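Ticket 657: Gripper width drops to zero in garment folding recordings

Project: Clovau household set
Component: Zilo hand-held gripper, right side
Opened by: Kjell Lindholm
Priority: High
Status: Resolved, waiting for check on second pair

Description of the problem

In the bedroom recordings from August, the width value of the right gripper falls to zero for short moments while the fingers are open. The left gripper in the same recordings is fine. We have 300 recordings of the folding task in this batch, and the checking script rejects 42 of them with the message "width jump over limit".

The operators did not notice anything during the work. The tool opens and closes normally in the hand, and the video has no missing pictures. Only the width signal is wrong.

I can not send these 42 to training as they are. The model learns from the width together with the video, and it would learn that the fingers close in the air above the clothes.

What I tried first

1. Restarted the recorder and made the width calibration again, fully open and fully closed. The calibration passed. The error came back in the second recording after it.

2. Changed the USB cable of the right gripper. No difference.

3. Swapped the ports of left and right. The error stayed with the right gripper, so I exclude the port and the recorder.

4. Compared with the table recordings from the Hedlund apartment, same pair of tools. There the error is very rare. This made me think about the position of the hand – on the bed the operator must reach far forward and turn the wrist down.

I then went through the rejected recordings one by one and looked at the moment of the jump. In most of them it comes during the approach, when the gripper is over the garment and the fingers are still apart. Recording 226 is the one I used as reference for the rest of the work. 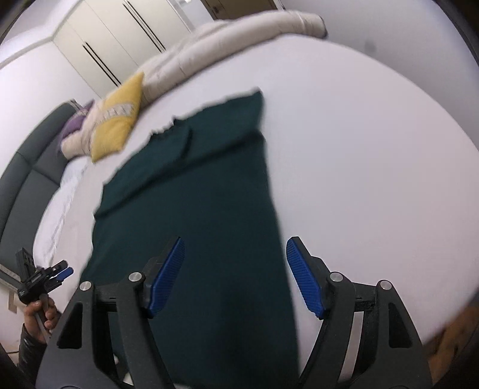

Recording 226, view from the gripper over the green garment. Fingers open, second gripper at lower left.

The video from this recording can be used to measure the opening between the blue pads, independent from the sensor. I did this for a few seconds before and after the jump. The opening in the video changes slowly and never goes near zero, but the signal goes to zero two times. So the mechanical part is good and the fault is between the sensor and the board.

Reply from Allness support

Thank you for the detailed report. Please open the rear cover of the right gripper and check the small white connector of the width sensor. If the sensor wire is fixed too tight, it can pull on the connector when the wrist is bent down. Please do not glue the connector, we can not repair the board after that.

Kjell Lindholm, 14:20

I opened the cover. The connector was not fully in, and the wire had no slack at all. I pressed the connector in until it clicked, cut the old cable tie and put a new one a little further back. Then I bent the wrist down and up many times with the live plot open. The signal stayed clean.

Kjell Lindholm, 16:45

Made new test recordings on the bed with the same folding task, slow and fast. No jumps. I also let the operator lean over the bed and work at the far side, where it was worst before. Also clean.

What to do with the old data

Please do not repair the width values by filling the gaps. In some recordings the jump is close to the real grasp, and we can not say with certainty which value is true. The 42 rejected recordings are moved to the folder "hold" and will be recorded again with the same garments. The other recordings in the batch stay as they are.

Still open

– Check the sensor wire on the second pair before it goes to Hedlund.
– Add the wrist bend test to the start-up list, after calibration.
– Ask Allness if the limit in the checking script can be lower. Small jumps could pass now.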